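Skiken potato

The Skiken is a maincrop variety of potato grown mainly in cool, wet districts with short summers. It is known for its two-colored skin, its long keeping time and its habit of falling apart when boiled too hard. It has never been a major commercial crop, and most of it is eaten close to where it is grown.

Origin

The variety was raised by Sølve Dahlgren, a grower who kept a trial plot at Åberg. Dahlgren was looking for a potato that could be lifted before the first hard frosts and still keep until spring. He crossed a local yellow potato with a red-skinned seedling he had been given by a neighbor, then saved tubers from the best plants each year. The seedling that became the Skiken was marked in his notebook as number 879.

Dahlgren gave seed potatoes away for 11 years before the variety had a name. "Skiken" was the name of the sloping field where the first full rows were planted. An earlier name, Dahlgren's Late, is still found in older garden notes and has caused some confusion, as the plant is not especially late by modern standards.

Description

Plants are of medium height, with an upright habit and dull green leaves. The flowers are white and often drop before opening, so berries are rare. Tubers are oval with shallow eyes. The skin is yellow with red patches, and the share of red varies a great deal from one tuber to the next, even on a single plant. Growers on heavy soil report duller color than those on sand. The flesh is pale yellow throughout, with no red ring.

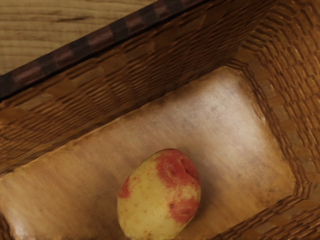 A yellow-skinned potato with red patches in a woven basket (computer rendering).

The patchy skin comes from uneven production of red pigment in the outer layers of the tuber. The same trait is found in a number of other potatoes and has no effect on flavor. Tubers saved from mostly red plants do not reliably give redder crops the next year.

Cultivation

Seed potatoes are usually sprouted indoors for several weeks and planted once the soil can be worked. Rows are earthed up twice. The Skiken sets its tubers close to the surface, and shallow planting leads to greening. In most areas the crop is ready by August, although growers who want it for storage leave it until the tops have died back.

The variety has fair resistance to common scab and poor resistance to late blight. In wet years the tops are often cut off as soon as blight appears, and the tubers are left in the ground for at least 2 weeks so the skins can set. Yields are moderate.

Storage

Kept dark and cool, sound tubers last for more than three months without sprouting. At Brekell, where the potato was once grown on most farms, it was stored in earth cellars cut into the hillside and lined with dry bracken. Light turns the skin green, and green potatoes should not be eaten.

Use in cooking

The Skiken is a floury potato. It is good baked, mashed or roasted, and it thickens soups well. It is a poor choice for salads – the outer layer tends to slough off before the center is cooked. Cooks who do boil it generally leave the skin on and keep the water at a low simmer.

Revival

By the time Dahlgren stopped growing, the variety had nearly disappeared outside Åberg. Hamisi Shemweta, a market gardener at Wurncombe, obtained a small bag of tubers through a seed exchange and began growing them for sale. His stock is the source of most Skiken potatoes now in gardens. Some growers at Brekell maintain a separate line, which is said to crop slightly earlier.

See also

Floury potato
Late blight
Seed saving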